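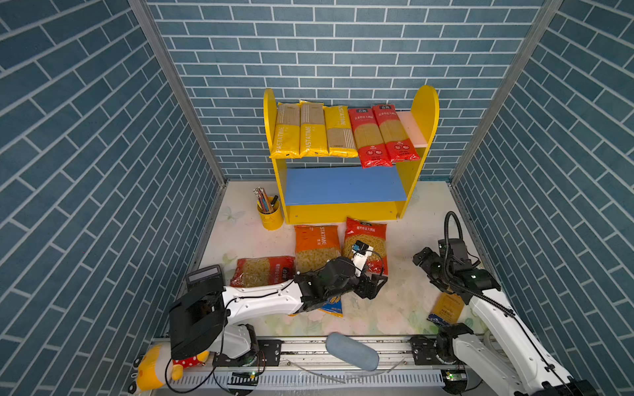
Two arms on one rail, with spaghetti on the upper shelf and short pasta still on the floor of the bay.

4 min read

The engineer who runs the shelf-stocking work at Saker has a short answer when people ask if machines can do store chores yet. "Some of them, slowly," she says. "If you want it done before the doors open, hire a person."

Her group has been putting packages on shelves with a pair of arms since January. She picked pasta early on. A bag of macaroni changes shape each time it is picked up, and long spaghetti has to go in upright or it takes its neighbor down with it.

"People assume the lifting is hard. Lifting is fine," she says. "Letting go is hard. You have a pack standing more or less straight, you open the fingers, and it leans. A stock clerk puts a second hand there without thinking about it."

The last full count covered 994 placements. In 503 of them the package ended up where it was supposed to be on the first try. She does not think that is a bad number, but she would not sell it to a grocery chain either. 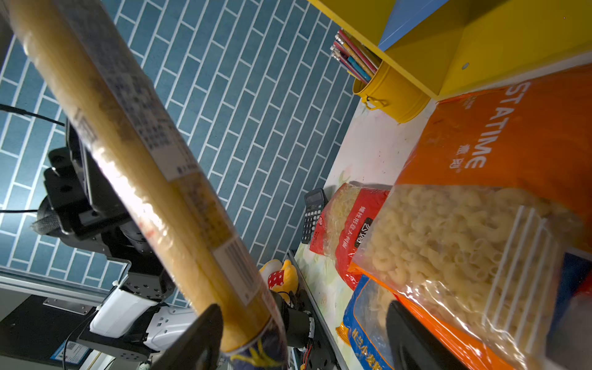
A pack of spaghetti at the gripper, its label and barcode sticker showing as the gripper finger presses its end.

Clear windows in the packaging are a nuisance, she says. Light bounces off the film and the software loses the edge of the pack. Paper panels give less trouble. She has asked Cikar, which handles the vision side, to work on the shiny ones first.

Speed is the other complaint. A pack takes 20 seconds on a good run and 30 on a poor one. "My son could fill that shelf while the arm is still making up its mind," she says.

What about the home? She is more careful there. A store shelf is the same height every day – a kitchen cabinet has a half-open bag of rice in it and a jar lid somebody forgot. She expects back rooms and warehouses to get useful help well before kitchens do. Folding laundry she won't discuss.

Next is a trial with Tzanetos, where the arms will have to sort mixed bags before shelving them. She has not set a date. "It'll be ready when it stops dropping things," she says.

Comments (3)

nightstocker
I did overnights for years. 30 seconds a pack and you'd be sent home.

Horkik fan
Would like to see it try flour. Paper bags, one small tear and good luck.

dlm
Half of them right the first time is better than I expected. Does a second try count as a miss?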